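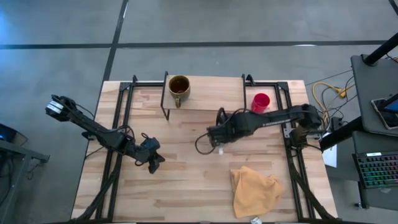

I canceled my gym membership in June and started walking to work instead. The gym cost 41 a month and I was going twice in a good month, mostly to use the shower. The walk is free and I have to get to work anyway.

My route is 6 kilometers if I take the river path and a little less if I cut through the old rail yard. I prefer the river path in the morning. The rail yard has a long stretch of broken asphalt and no shade, and the trucks start coming through at seven. On the way home I don't mind it so much.

The first two weeks were bad. I had the wrong shoes, a pair of flat canvas things I had worn for years on the bus, and I got a blister on each heel the first day. I bought proper walking shoes at the outlet on Zuten Road and they took another week to break in. Leena Lehtinen at work told me to wear two pairs of thin socks. I tried it and it helped, though my shoes felt tight by the afternoon and I went back to one pair once the leather had softened.

The other problem was my bag. I used to carry a shoulder bag with a laptop, lunch, a water bottle and whatever book I was pretending to read. On the bus it made no difference. On foot it pulled my neck to one side and by the bridge I was swapping shoulders every few minutes. I now leave the laptop at the office unless I really need it at home, and I bought a used backpack. The book stays on the nightstand.

I leave at ten past seven. If I leave at twenty past I end up behind the school crowd on Prullska Street, and the sidewalk there is narrow because of the parked cars. They are nice enough kids but they walk five across. Ten minutes makes all the difference.

People ask about rain. I have been properly soaked twice. I keep a spare pair of pants and socks in my desk drawer, and a towel. An umbrella is no use on the bridge, the wind turns it inside out, so I wear a jacket with a hood and accept wet knees. I haven't done a winter yet. Wim Willems has walked to the same building for years and he says ice is the only thing that puts him back on the bus. He has a pair of those rubber grips that pull over the shoe, and I'll probably get some before the cold comes.

I kept a count of steps for a while and stopped. It made me walk up and down the hallway at night to reach a round number, and that seemed silly. What I do write down is the time I leave and the time I arrive. I started at an hour and twenty minutes with a rest on the bench by the boathouse. Now it takes me an hour and six minutes, no bench.

I haven't lost much weight, in case you are wondering. I sleep better and I eat a bigger breakfast. My knee, the left one, was sore for most of the first month and then it stopped. I didn't do anything special for it.

I also know the neighborhood now. I had lived here nine years and had never noticed the bakery behind the Osagie laundry, which opens at six and sells yesterday's rye bread at half price. There is a gray cat that sits on the wall outside number 275. It has never let me touch it.

Some days I still take the 503 home. If I have groceries, or it's dark and I'm tired, I get on the bus and I don't feel bad about it. The stop is right outside the office door.

Next I want to try the path on the north side of the river. Orvokki Mustonen says it's gravel most of the way and floods in spring, but it comes out near the library, and I have two books due back.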